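Notebook, 29th August. Chores list, cloths and table clearing
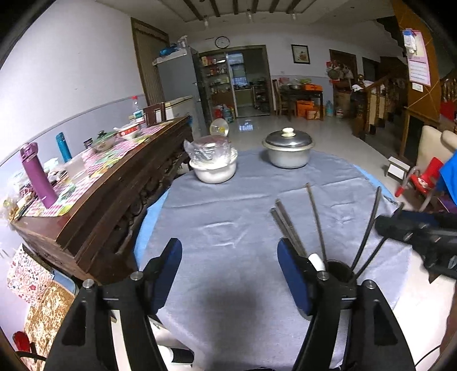
Spent most of today on the question Gwilym keeps asking me over tea, namely when one of these things is going to lay a table for him. My answer in June was "not soon" and my answer now is "not soon, but I can tell you why with more conviction". We've got 2,267 demonstrations in the Plereo set now (hand-held grippers, real homes, all sorts of hands on them) and the cloth ones are still where everything falls to bits. Look at that blue-grey tablecloth, with the fold lines still pressed into it and wrinkles all over. A person would give it one tug, smooth it with a forearm and be off. The policy sees a crease and can't decide whether it's a crease or an edge, so it pinches at a perfectly good bit of middle and pulls the lot towards itself!

Sumaiya reckons the answer is more data and I reckon it's partly the pads. We argued about it for longer than we should have. Hers is the better supported argument, I admit, as the runs from Vaughan with the softer pads were only a little better than ours: 28 good grasps out of 60 on a loose hem. I want to try them on a heavier cotton before I give up, mind.

The other thing on my mind is clutter. Everyone starts with the bare table in the workshop, me included, and then you go into somebody's house and there are pots with lids, bottles, bags, a jar you've never seen the like of. Mared did a lovely job of sorting the household clips by what's in the way of the task (separate sheet, in the shared folder under "obstacles"), and the thin things are worst. Sticks, stems, spoons, cables. The depth estimate just goes straight through them. If you were after a nasty test for wiping down a table you could do a lot worse than a cup of long thin sticks fanned out in all directions, because the arm has to treat it as something much wider than the cup, and ours treats it as the cup.

Lids, on the other hand, I'm quite cheerful about. Knobs are easy. Tudur ran the Girex arm on the domed lid from his own kitchen and it lifted it off and put it back on all morning without a fuss, until he turned the lamp on and the shine moved. Then it missed by a thumb's width every time. Still, that's a problem with a name, and I like those.

Crumpled plastic over a bowl: no. Don't even ask. Araba tried it for an hour and came back for biscuits.

So, for Gwilym, as of today:
Picking a lid off a pot, yes, in steady light.
Moving a bottle from one side to another, yes, slowly.
Straightening a tablecloth, no.
Straightening a tablecloth with the crockery still on it, ha.

To do
Ask Inesov whether the heavier pads come in the narrow size.
Re-label the hem clips, my labels from June are a mess (I put "edge" for two different things).
Borrow the lamp from Tudur and do the lid again properly, with the lamp at three heights.
Buy a spare cloth, ours has a hole in it now.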